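Print this page | E-mail this page

Wokeron Community Help > Simulation > Data collection

How many simulated demos before adding real ones?

Posted by Gullel

I am collecting demonstrations for a tabletop pick-and-place policy, all in simulation so far. The task is moving one named object into the yellow basket. Each episode starts with the arm folded over its base and the gripper pointing up. I have 790 successful episodes, teleoperated, with failed ones deleted at save time.

The policy trains without trouble and does well on the red mug. On the orange bowl it drives to a point short of the rim and closes on nothing. Object positions are sampled from a box 15 cm on a side, one box per object, and the lighting is fixed.

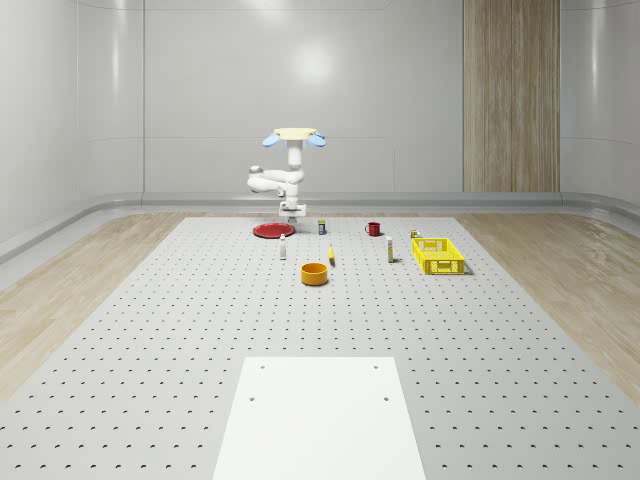

My plan was to go to 1000 episodes and then start on the real cell. Before I spend the operator time I would like to know whether the count is the problem, or whether the sampling is. Joint states are logged at the control rate and images at half that. I have not changed the camera pose between sessions.

Posted by Vasiliauskas

The sampling, most likely. With one small box per object, the policy can learn where the bowl usually is and ignore the image. You can test this without collecting anything new. Swap the start positions of the bowl and the mug, run the existing checkpoint, and see where the gripper goes. If it goes to the old bowl position, more episodes of the same kind will not fix it.

If that is the result, sample all objects from one shared region and reject starts where they overlap. Vary the light direction and intensity per episode. Keep the fixed camera for now, then add small pose offsets once the swap test passes.

Also check the time alignment. Images at half the control rate are fine, but each action has to be paired with the most recent image, not the next one. I had an off-by-one there in July and it looked exactly like stopping short – the loss curve gave no hint of it.

Posted by Erkero

just get more data, worked for me. i stopped looking at the sampling stuff

Posted by Helju Sproģis

Agree with Vasiliauskas on the swap test. Two additions.

Stop deleting the failed episodes. Save them with a flag and leave them out of the training split. If most failures are on the bowl, then your successful set has few bowl grasps in it and the per-object balance is off. Print the episode count per target before deciding on a total.

Second, have the operator record recoveries. Start some episodes with the gripper already offset from the object by 2 cm or so in a random direction and let the operator correct from there. Clean demonstrations contain almost no examples of being slightly wrong, and a policy trained only on those has nothing to imitate once it drifts. For a bowl I would also settle on one grasp side. Operators who alternate between the near rim and the far rim can give you an average of the two, depending on the action head you use.

I would not move to the real cell until the swap test passes in simulation. Teleoperation there is slower and every reset is by hand.

Last updated: 13 Sep 2022

Contact | Copyright Wokeron Community Help | Back to top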